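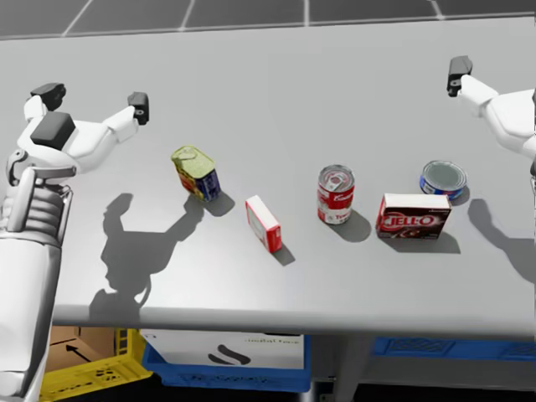 Why did the robot drop the soup?

Bodin is a robot with two arms, and its job is sorting groceries. It practices inside a computer world first, so there's no soup to mop up! One August morning, Bodin went for a can, closed its fingers and grabbed... air. It tried 22 times and missed 4 of them. On one try it did catch the can, then let go too early. Clunk!

So what went wrong? A robot finger can't feel a can the way yours can. Bodin has to be told how far to close, and one number in its instructions was too small.

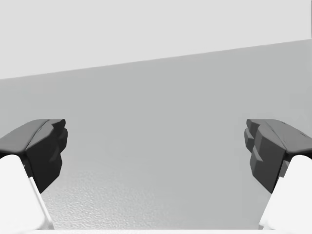
Zunden Kids' Robot Club

Look at the bumpy tips on those two dark pads! Bumps can help with grip, but only if the fingers close far enough to touch. The fix was one new number. Now Bodin stops and checks its grip before it lifts. Smart, right?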